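Premport > Parts and Repair > Sorting FAQ
4 min read

Sorting small electronic parts: frequently asked questions

This page covers how loose parts are sorted at the Premport parts room before they go out for reuse. It was last revised July 27, 2020 by Helmut Wendt.

What do you sort?

Mostly small motors, circuit boards, short cable runs and little modules pulled from worn-out equipment. We don't take batteries, lamps or anything that plugs straight into a wall outlet. Those go to the Cillcombe counter, which has its own forms.

Why orange bins?

They were what the supplier had when we set up, and we stayed with them. Silver motors, black leads and green connectors all show up well against orange. Red boards are a little harder to see in poor light, so keep the bench lamp on. A bin that has gone cloudy or scratched is still fine to use. Throw it out when it cracks.

How is the table laid out?

The bins go around a stainless steel tray, one kind of part to a bin. Motors and boards never share. The tray is lined with a sheet of white paper, and you should change the paper when you start a new lot.
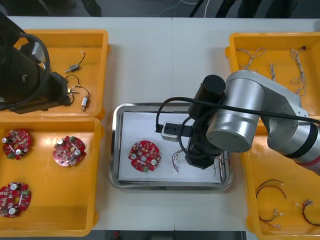 Do the round boards need special handling?

Hold them by the rim and lay them flat, side by side. Don't stack them. The capacitors stand up from the surface and take the weight of whatever is on top, and the green terminal blocks can crack at the corner. The outline is notched, so two boards pushed together will hook onto each other. Leave a gap.

What about wires?

Leave them on the part if they are attached. A motor with its leads cut short is worth much less to the people who want it. Loose wires can be laid out on the orange surface and looked over before they go anywhere. Check the insulation from one end to the other, and look hard at any place where the wire bends.
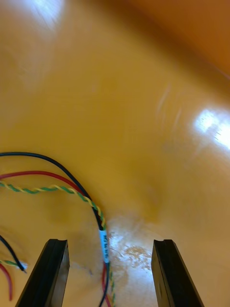 Anything with bare copper showing goes in the scrap box, however long it is. Twisted pairs stay twisted. Please don't unwind them to see if both halves are good, as they never go back the same way. Pieces shorter than 12 inches are scrap too, unless they have a connector on the end.

Can I put a module in with the boards?

Only while you are sorting. Modules with a cable get their own bag at the end, with the label facing out so it can be read without opening the bag. Keep the cable clear of the boards in the meantime, or it will catch on a terminal block when you lift it. 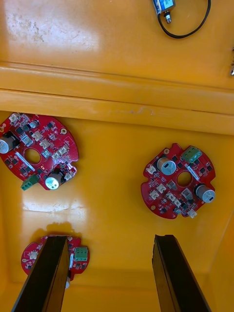

How long does a lot take?

Allow 45 minutes for a mixed lot and 30 for one that is all boards. If you run over, leave a note on the tray and the next person will pick it up from there.

Do you test anything?

Not at the table. Sorted parts go to Ottmar Eichhorn, who tests motors and modules and writes the result on the bag. Boards are sold untested.

Where do sorted parts end up?

Most go to the Vindard repair shop. The rest are sold by the bag from the front counter.

14 shares | 3 comments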